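Taddale border arrivals, readme

3655 rows, one per arrival logged at the Taddale crossing, January to August. Typed up from paper registers so expect the odd mispelling in place names. 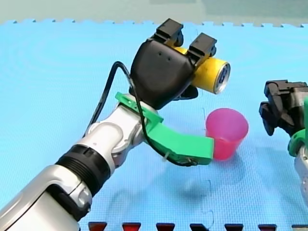 Columns: date, crossing point, group size, outcome. Outcome is blank for 123 rows - register pages missing, don't fill these in. Group size over 30 is capped at 30.

Lombardi route added in version 8. Grirkska still to do, pages are scanned but not typed.
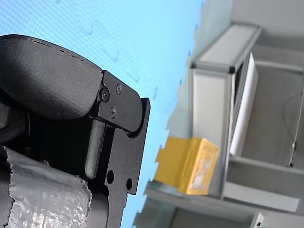

Gripper, finger pad and bracket

No names or ages in teh file. Corrections to the Drusix desk please.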